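Review: Flovulum Foot Cream, 100 ml 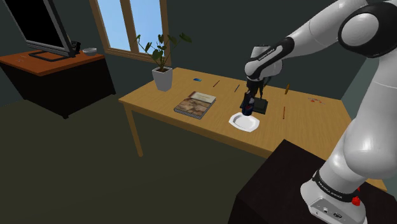
Blue can on a white square plate

Hello again, my readers. My heels become very dry every June, so my cousin Meriem gave me this cream from Flovulum. I used it 7 nights before sleeping, with cotton socks. The smell is soft, like almond, and it does not stay on the sheets. After four nights my skin felt smoother, but the deep cracks are still there. The texture is little bit sticky for the first minutes. I will buy it again if the price goes down.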